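Wustport housing notes — March

Quick one this month, sorry, the printer wants copy by 4 pm and I only got out of the rezoning meeting last night with half my notes readable. Long meeting. Bad chairs.

Main thing first. The secondary suites bylaw passed second reading. So if you own a house in Wustport and you've been waiting to put a suite in the basement or over the garage, you're one vote away. Third reading is next month, probably a formality, but I said that about the parking rules too and look how that went.

What changes if it passes:

The lot size minimum goes. Corner lots no longer treated differently from the rest of the street. One parking spot for the suite instead of two, and none at all if you're within 400 metres of a bus stop with regular service. What counts as regular service is still being argued over. The Kenby bus runs once an hour after supper and I would not call that regular, but staff seem to think it qualifies. Ask before you build.

Permit fees stay as they are for now. There was a motion to waive them for owners who rent to long-term tenants and it got sent back for more work. Noémie Pons from the tenants' line spoke to that one and made the point that a fee waiver is nice but the owner pockets it either way, unless the rent is tied to something. A few heads nodding on the council side. No promises.

The short-term rental question came up, as it always does. The draft says a new suite can't be listed for stays under a month for its first 7 years. One speaker wanted it permanent, another wanted it gone. It stayed in.

Now the harder stuff. The Mangubat block on Mill Street. Many of you have asked. The building has been sold, the sale closed in winter, and tenants got a letter from the new owner saying that "improvements" are planned. That letter is not an eviction notice. I'll say it again becuase people have been packing boxes: a letter about improvements is not an eviction notice. You don't have to sign anything, you don't have to agree to leave, and your rent and your lease carry over to the new owner exactly as they were. If somebody comes to the door with a form, take the form, say thanks, close the door, call the line.

If you've already signed, call anyway. Sometimes there's still time to back out.

Senad Lazarević is going through the building floor by floor in the evenings to help folks dig out their old leases and receipts. He'd like everyone to have copies of their last year of rent payments somewhere safe, paper or phone, doesn't matter. Bank printouts are fine. E-transfers are fine. Cash is trickier, so if you pay cash start asking for a receipt right now, and write the date on it yourself if they don't. 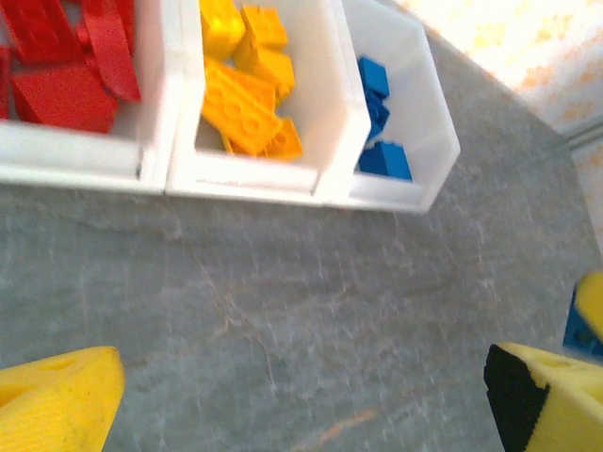 RENTS & VACANCIES

Not much good news. Two-bedrooms in the old part of town are listing at $2000 and up, heat not included in most of them. Same kind of place out by the Wirkmont junction is cheaper, but then you need a car, and once you add gas, insurance and winter tires the savings mostly go. We keep saying this to the region. Rent and getting to work are one bill for most households, it comes out of the same paycheque.

The vacancy list at the office is almost empty. What's on it this week: a bachelor above the pharmacy, a basement one-bedroom near the rink (low ceilings, tall people take note), and a room in a shared house, quiet tenant preferred. Landlords, if you've got a place coming up for spring, please let us list it. It's free and we answer the phone calls so you don't have to.

Also the co-op on Kenby Road has reopened its waiting list. Hasn't been open in ages. Forms at the front desk or in the rack by the library door. They want proof of income and one reference, and it can't be a relative. Families with kids in school here get some weight in the scoring but it isn't a guarantee, and singles should apply too, there are one-bedrooms in the back building. Closes at the end of the month or when they run out of room on the list, whichever's first. Don't sit on it.

REPAIRS

Damp season. If you've got mould around the windows, put it in writing to your landlord and keep a copy. Texting is okay so long as you can show the date. Take pictures before you wipe it down, then wipe it down. If nothing's happened after a reasonable wait, the town inspector will come out — the number is on the back page, leave a message because they don't always pick up. Give your unit number. Half the messages they get don't have one apparently.

Furnace filters too. If your lease says the landlord does it, the landlord does it.

ODDS AND ENDS

The rent bank has money again. Small loans, no interest, meant for one bad month and not for ongoing shortfalls. Bring ID, your lease and whatever notice you've recieved.

Drop-in for lease questions is still 6 pm at the hall, side entrance, front is locked. Coffee yes, parking no.

Third reading next month, we need bodies in seats. You don't have to speak. If you do want to speak, put your name in with the clerk ahead of time and keep it under five minutes, they cut the mic.

Full bylaw text at the office, ask for the binder.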